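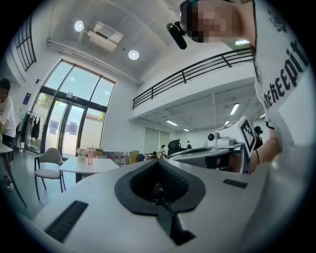 Spike Sorting Stability in Long Recordings from Cultured Cortical Networks
Student project report, Ollach Neuroengineering Course

1. Background

Multielectrode arrays can record from the same culture for weeks, but it is often unclear whether a unit found on one day is the same neuron found on the next. Waveform shape drifts as cells move and as the contact between cell and electrode changes. This project tested whether adding firing statistics to waveform features improves unit matching across sessions.

2. Data

We used the Cesow set, which holds 19 sessions from a single rat cortical culture. Sorting with the Flolier package at default settings gave 2,901 unit entries over all sessions. Entries with a refractory violation rate above one percent were dropped, as were entries with fewer than 621 spikes.

3. Method

Each unit was described by its mean waveform on the main electrode and four neighbors, its log interspike interval histogram, and its mean rate. Pairs from consecutive sessions were scored with a weighted sum of the three distances. Weights were fit on the first five sessions only. The baseline was the Yan matcher, which uses waveforms alone.

4. Results

The combined score linked 423 pairs that both human raters accepted. Most of the gain over the baseline came from the interval histogram — mean rate added almost nothing, and its fitted weight was close to zero. Errors clustered on electrodes with three or more units, where small waveforms were often swapped.

5. Limits

Only one culture was used. Bursting changes with age in vitro, so the histogram term may fail over gaps longer than two days. We did not test this. Raters also saw the waveforms before judging each pair, which may favor the baseline.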